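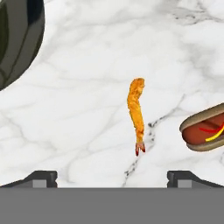

Futis, our simulated kitchen, has reached 394 demonstrations, and we couldn't be happier with how the set is shaping up! Every one is a person steering the arm through a short counter task while the software logs the arm's motion and the camera views. Those recordings are what the Tarnetti model learns from.

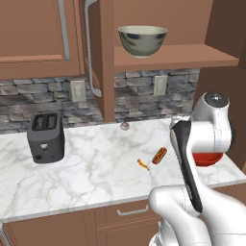
The food is our favorite part. Small, oddly shaped things make for great practice, and they get a new spot on the marble for each run — so the model can't simply memorize one reach. We keep the fumbles too, tagged separately, because a good recovery is worth having.

Next up is the Lolberg batch, which brings in 46 new counter layouts. We're aiming for 2,000 demonstrations by the end of June, and operator sign-ups are open now on the Brandão page.
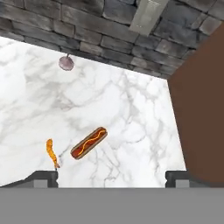 Gripper view in Futis, with a hot dog on the counter.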